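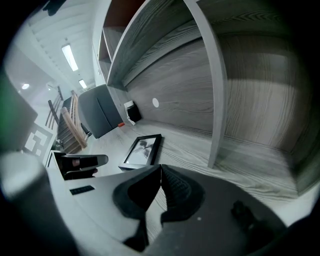
Can it clear a desk yet, a reader asked in January after our first note on the Tomance two-finger hand, and if the answer is no, why sell it? Clearing a desk is a fair test, and the answer is partly. The rest of this page covers what the hand does today, what it does not do, and what comes in the package.

## Tomance two-finger soft hand

The Tomance is a two-finger gripper with soft finger pads, sold as a handheld tool for recording chores and as an end piece for a robot arm. The fingers are the same in both versions. A task shown by a person with the handheld tool can be used to train an arm fitted with the matching hand.

It is sold by Fandeo to labs, small shops and anyone building a household machine. It is not a finished home robot. You will need your own arm, controller and software if you want it to work without a person holding it.

## What it can do now

These results are from our own bench, with the Tomance hand on a mid-size arm and a policy trained on handheld recordings. The objects stayed the same from run to run, but we moved them between tries.

| Chore | State today |
|---|---|
| Pick up a small picture frame and set it on a shelf | Works on most tries |
| Put pens in a cup | Works, slowly |
| Move light boxes from bench to bin | Works well enough to leave running |
| Wipe a desk with a cloth | Covers the middle, misses corners |
| Pick up a sheet of paper lying flat | Does not work |
| Untangle and route cables | Does not work |
| Fold a towel | Works with one towel we trained on, poor with others |

The desk routine used 3,475 recorded tries. Adding the last 2,000 helped with frames and boxes and made little difference with paper. We think paper is a finger problem. The pads are too thick to get under an edge, and a thin-nail attachment is being tested.

Shelves are harder than open desktops. A hand that reaches past a divider has less room to turn, and the arm often picks an approach that a person would not. If your furniture has closed compartments, record plenty of tries inside them.

## Shop floor or home

The shop floor is ahead. Okoro, a small packing shop, has used a pair of these hands for sorting light parts since last fall. The parts come in known sizes, the bins stay put, and someone is close by when a part drops. They still do the final check by hand.

Homes are another matter. Things get left in new places every day, lighting changes, and a chair may be parked right where the arm needs to go. We do not recommend the Tomance for unattended work in a home. For supervised trials it is fine – keep glassware and anything you would miss out of reach.

## Specifications

- Fingers: 2, soft pads, replaceable
- Grip: parallel close
- Handheld weight: light enough for one-hand use, wrist strap included
- Arm mount: standard round flange, adapter plate for Pondason arms sold separately
- Pad change: 3 screws, hex key included
- Cleaning: damp cloth, mild soap, no solvents
- Operating setting: indoor, dry

## In the box

- Tomance hand, handheld or arm version
- One spare set of finger pads
- Hex key
- Printed marker sheets for position tracking
- Quick start card

The arm version does not include the handle. The handheld version does not include the flange. Buyers who want to record and run on the same site should order one of each.

## Wear and spare parts

Pads lose grip with use, and dust makes this worse. Wipe them at the end of the day. Our test pads were changed after about 16 weeks of daily bench work. Rough cardboard shortens that.

Change both pads together. A worn pad against a new one pulls objects to one side, and recordings made that way are hard to use later.

## Ordering

Both versions are in stock. Pondason adapter plates are on back order – we will take orders for them but will not charge until they ship. Returns are accepted on unmounted units in the original box. Spare pads are not returnable once opened.

Page updated 2022-03-08. The chore table will be changed when the thin-nail attachment has been through the same tests.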